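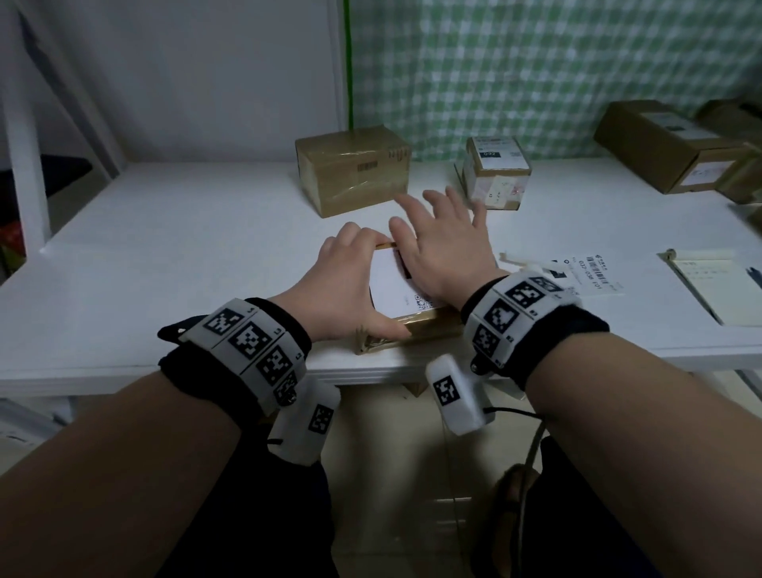 Needles for the Vurnik: order one big batch or a few at a time?

Machine Knitting Board > Parts and Repairs

purlgrey_dwayne
Posts: 1,201
Need opinions before Friday, that's when the Pons sale ends. Picked up an old Vurnik standard gauge in April, bed is straight, carriage moves fine after a good cleaning. Needles are a mess. Bent latches, a couple with the hook half gone, rust on the ones at the far left. Sponge bar was basically tar.

Do I replace every needle now or only the bad ones and wait? Full set from Pons is real money plus shipping from overseas. Prosar sells them in small packs, cheaper up front but postage every time. Not made of cash over here.

Dwayne Ambrose

latchtool
Only the bad ones. Old steel is better than new steel, I will die on this hill. Soak the rusty ones overnight in oil, wipe, check the latch swings by its own weight. If it does, keep it. I've got needles in my bed older than my kids.

Sponge bar FIRST tho. Half the "bad needles" on this board are a dead sponge bar.

tbouchard
Disagree with latchtool (again, hi). If you mix old and new on the same bed the stitches come out uneven. Hook shape is not identical. On thick yarn you won't see it, on a plain fine gauge sweater front you absolutely will, it makes a faint stripe up the fabric and no amount of blocking gets rid of it. I did 2 whole fronts before I figured out what I was looking at.

Full set. Do it once.

Thérèse

latchtool
or put the new ones out at the ends and move good old ones to the middle?? this is what everyone did before people could click a button and buy a whole bed

tbouchard
Sure, if you have enough good ones. He said it's a mess.

purlgrey_dwayne
ok sponge bar is already ordered, should have said. Going through the needles tonight, will sort into keep / maybe / trash.

Thérèse do you mean the stripe shows on the purl side or the knit side? Mine was doing something odd on the purl side but I blamed the yarn. It was cheap yarn

tbouchard
Both, worse on the purl. And yes could be yarn. Swap a needle from the middle with one from the edge and knit 4 inches. If the stripe moves, it's the needle. If it stays put look at the bed slot, there may be lint packed down in there or a burr.

ribber_in_the_garage
Jumping in on the shipping part. I use Tatlow for forwarding, they hold my stuff and send it together. Took forever the first time, fine after that. If you're ordering from Pons AND Prosar it's worth doing the math, because 2 lots of postage adds up fast. They do charge for storage if you forget about it. Ask me how I know

Also whoever you buy from, match the number on the packing slip to your order before you open the inner bag. Standard and bulky needles look close enough in a picture. Very hard to argue for a refund once the bag is open.
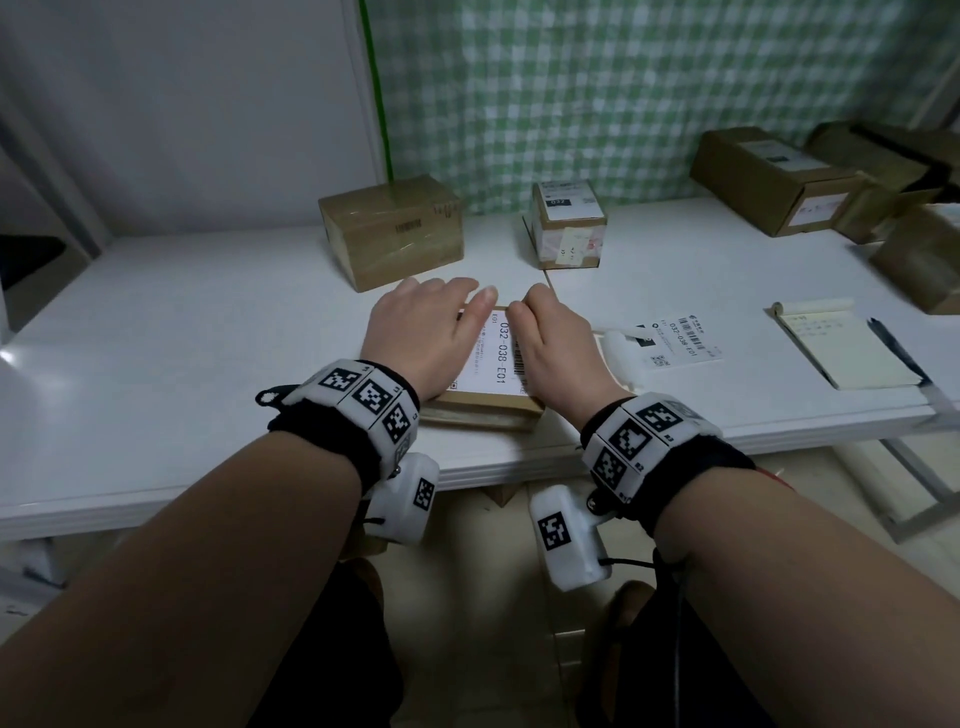 Small flat box, label up. The big code reads 032-038-E01.

latchtool
Forwarding for needles is nuts. They weigh nothing. Just order direct.

ribber_in_the_garage
A full set with the spares does not weigh nothing. Plus I had a carriage brush assembly coming. Your mileage etc.

latchtool
fine, with a brush assembly ok

gaugeswatch
New here, dumb question, is there a trick to getting old needles out without bending them? I pulled the retaining bar and 4 of them will not budge. Don't want to use pliers

tbouchard
Not dumb. No pliers. Push the needle all the way forward, press down on the hook end so the butt lifts, then grab the butt and draw it back and out. Close the latch first or it'll catch. If it's stuck it's old oil gone to glue, put a drop of cleaner in the slot and leave it an hour. Longer is fine.

gaugeswatch
3 out, thank you!! last one is soaking

purlgrey_dwayne
Ok sorted. Trash pile is bigger than I hoped, maybe pile is huge. Held them all up to the lamp like latchtool said and a lot of the latches just hang there halfway. Leaning full set from Pons and keeping the good old ones in a jar for spares.

Has anybody run Prosar needles on a Vurnik tho? Listing says compatable but the butt height looks a hair different to me and I don't want them hitting the cams

latchtool
I have a handful in mine. No problems. Knit slow the first few rows and listen, if it clicks, stop.

tbouchard
I had one pack that was good and one with rough hooks, kept snagging mohair. Went back to Pons. Could've been a bad batch.

latchtool
mohair snags on everything Thérèse

tbouchard
It does not snag on my Pons needles.

ribber_in_the_garage
You two should split a booth at the next swap meet

purlgrey_dwayne
Ordered. Full set, Pons, direct, no forwarding. Sorry ribber. Got extra for the ends too. Will do the swap test with the old ones while I wait, kinda want to know if it was the yarn.

gaugeswatch
last one came out! slot was full of pink fuzz

latchtool
it's always pink

tbouchard
Dwayne, when the set comes put a little oil on a cloth and run each needle through it before it goes in the bed. Little. Not the way latchtool does it.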